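Ticket 3187 - tablecloth won't lie flat / things sliding off long table
Status: open, waiting on customer
Product: Jotico printed table cover, long size, green grid
Room: activity room, ground floor
Priority: low (was medium)

Problem as reported
Cover on the long table creeps toward the front over the day. By afternoon the back edge has come forward and anything near the front ends up on the floor. Glasses twice now. Also fold lines from the packet still showing after a week, pens roll along them. Customer wants either a refund or a way to make it stay put.

Checked so far
Measured the cover. 135 cm across, matches the label. So it's not the wrong size, which was my first guess.
Table top is 101 cm deep. Drop is meant to be even front and back, 17 each side. Customer had nearly all of it hanging at the front. That alone will pull it.
Legs level. Put a marble on the bare top, didn't move.
Wiped top with damp cloth, there was polish residue. Slippery as anything. Customer says they use the Vatari spray every morning. Asked them to stop for now.

Tried 1 - double sided tape at corners
Held one morning. Left gum on the table, cover still bunched in the middle. Not doing that again. Took the gum off with cooking oil and then dish soap.

Tried 2 - table clips, Pornus brand, pack of four
Too narrow for the table edge. Two snapped. Sent back. Don't order these for this table, the opening is 30 mm and the edge is thicker than that. Noted on the account.

Tried 3 - non slip mesh underneath
Cut from a roll, 43 cm wide, two strips end to end the long way. Much better. Cover stayed where it was put, even with people leaning on it. Slight ridge where the strips meet, need to butt them not overlap.

Tried 4 - ironing the folds
Low heat, wrong side up, tea towel between. Folds nearly gone. Do NOT iron the printed side, I touched a corner for a second and the print went shiny. Customer knows, it's the corner nobody sits at.

Customer reply, 3:40 pm
"Much better thanks. It hasn't moved since yesterday. But stuff still gets left everywhere and somebody's glasses were right by the front again. Is there a way to mark where things go? Also is the writing supposed to be at the back or the front, we've had it both ways."

Answer to that
Writing goes at the back. The white border with "Full of energy every day" on it should run along the far side, phrase shows twice, one on each half. If it's at the back and reads right way up from where you sit, cover is on correctly. Easy check for whoever sets up.
For the stuff - use the grid, it's already printed on there. Suggest:
- back left, under the border: small bits, cards, clips
- middle left: brush and anything personal
- right: folders and papers, flat, nothing on top
- glasses in a case, case goes at the back. Not loose at the front
- wrappers in the bin please, chocolate gets into the white lines and is a pain to get out
Told them a shallow tray would help too. Ryu does one with a rubber base, they have it in the supply closet allready.

Table at last check

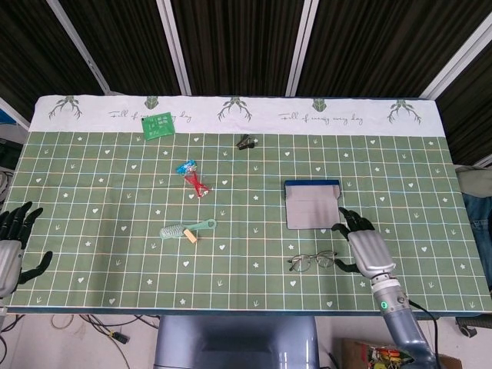
Border along the back, cover OK. Sorting not OK. Candy wrapper still out, hairbrush on the left with a little wood block sitting on it, glasses out of their case in front of the gray folder. Binder clip is up by the border so that one's right at least.

Still to do
1. Customer to confirm the polish has stopped. If they start again the mesh will let go, same as the tape did.
2. Trim mesh ends, they show on the short side.
3. Tray out of closet and onto the table, back right.
4. Glasses case. Customer says there is one somewere, will look.
5. Refund question - customer no longer asking. Leave the note on the account in case, the shiny corner was me and shouldn't count against them.

Washing, because they asked
Cool wash, inside out, no bleach. Hang it over a rail, not pegs. Pull the mesh off first and rinse it in the sink, it doesn't like the machine. Dry both before they go back on.

Next check in October unless it moves before then. If it does, reply on this ticket, don't open a new one - there are already two duplicates I had to merge.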